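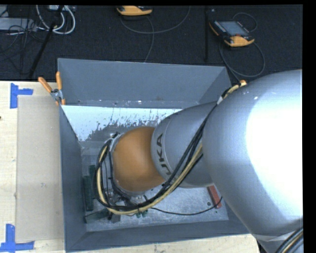 KUKA cell, arm down in the grey bin. Panel with blue tape corners to the left.

October 24, 2021

Open day notes, Geltthorpe workshop. Writing these up while I still remember who asked what.

Visitors from Vason and Tefera came through in the morning, general public after lunch. Ran the bin picking demo for both. Speed override at 50 per cent for Vason, dropped to 7 for the public because the little kids like to follow the arm and it gives the parents time to read the poster. Poster still has the old Cludora logo on it. Needs reprinting before the March open day.

Parts in the bin were the green blocks, the reddish one and the odd grey bits. The long green block against the left wall is the awkward one. Wrist has to roll over to get at it and the cable loop swings out on that side. Did 2 protective stops on that move, both in the morning, both cleared from the pendant. Taught a new approach point over lunch, coming in from higher up, and had no more stops on it.

Clamp at the corner of the bin held all day. Worth keeping. At the dress rehearsal the bin crept along the table every time the arm nudged a wall.

Questions that came up more than once:
- How does it know where the block is. Told them the positions were taught for today, no vision running. Tefera people were a bit let down by this. Should put it on the sign.
- What happens if you stand in there. Showed the e-stop.
- Cost. Said I'd have to look it up.

Vason asked about cycle time and wanted a number in writing. Told them 700 picks is our longest run without a fault, on the old gripper. Haven't repeated it with this one, so that shouldn't go in any email until we have.

To do:
Redo the dress pack, hose and cables want to hang tighter to the wrist.
Tidy the cables on the carpet behind the table.
Save today's approach point to the main program, it's only in the demo copy.
New tape for the panel corners if we move the table again.
Send Tefera the vision notes.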